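The Flindell open day in December let visitors try the Astow hand gripper for themselves, so I put in two turns at the shelf station. It is lighter on the wrist than I expected, though the grip gets stiff.
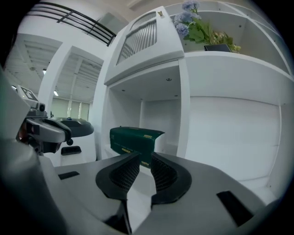

Issue 6, page 3

The mesh pads on the fingers are the best part. Boxes with a glossy finish, like the green one on the white shelf, are a fair test for them. Staff were patient with questions but had no price list. I give it 3 out of 5.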